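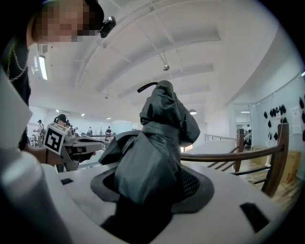

Khoury Textile Reuse Center, Sorting and Folding Department

Garment Handling Assistants (part-time, fixed term)

The Khoury Textile Reuse Center invites applications for the position of Garment Handling Assistant in its Sorting and Folding Department. Appointments begin in October and run for 31 weeks, with the possibility of renewal. Four positions are available.

About the department

The department receives donated clothing and household fabrics from drop-off points across the county and prepares them for resale, redistribution or fiber recycling. Around 300 items pass through the folding tables in a normal shift. Much of the intake reaches us crumpled, and a dark piece with a strap or a loose flap must be opened out fully before anyone can tell what it is or which way up it goes. Assistants work in close company, often side by side over the same pile, in a large, bright hall with a high ceiling.

Duties

The successful applicant will:

Lift items singly from the intake bins, shake them out and lay them flat on the table.
Check seams, straps, zippers, linings and mesh panels for damage, and record the result on the Trirudico intake sheet.
Fold garments to the department pattern for their type. Straps and ties are tucked inside the fold.
Separate bags, covers and other soft goods from clothing and pass them to the accessories table.
Place finished stacks in the correct crate and label each crate with its category and size range.
Set aside dark fabrics that need a second inspection under the table lamps.
Leave the work area clear at the end of each shift, with bins returned to the wall and the floor swept.

Requirements

Applicants must be 18 years of age or older and legally authorized to work in the United States. No previous experience in laundry, retail or textile work is required, as full training is given during the first two weeks. The position calls for careful handwork, patience with repetitive tasks and the ability to follow written folding patterns. Assistants stand for most of the shift and may be asked to lift crates weighing up to 40 pounds. Applicants who need an adjustment to the work area or schedule are encouraged to say so in their application.

Experience in sewing, alterations or costume storage is welcome.

Hours and conditions

Shifts last four hours, in the morning or in the afternoon. Morning shifts begin at 8:30 a.m. and afternoon shifts at 1:00 p.m. Assistants are normally assigned to one shift for the length of the appointment. A paid break of 15 minutes is included. Comfortable clothing and closed shoes are required on the floor. Caps may be worn. Long necklaces, scarves and loose cuffs should be secured before handling stock. Lockers are provided beside the Ivlow Street entrance.

Selection

Applications are reviewed by Berwyn Dafis, Head of Sorting and Folding. Selected applicants will be invited to a short interview followed by a practical session at the tables, during which they will be asked to sort and fold a mixed bin of shirts, trousers and soft goods. Accuracy carries more weight than speed in the practical session.

How to apply

Please submit a completed application form, a brief statement of interest (one page at most) and the names of two references. Forms may be collected from the front desk or requested by mail. Applications should be addressed to Rok Babić, Personnel Office, Khoury Textile Reuse Center, and marked "Garment Handling." Please state whether morning or afternoon shifts are preferred.

Applications remain open until all positions have been filled. All applicants will receive a written reply.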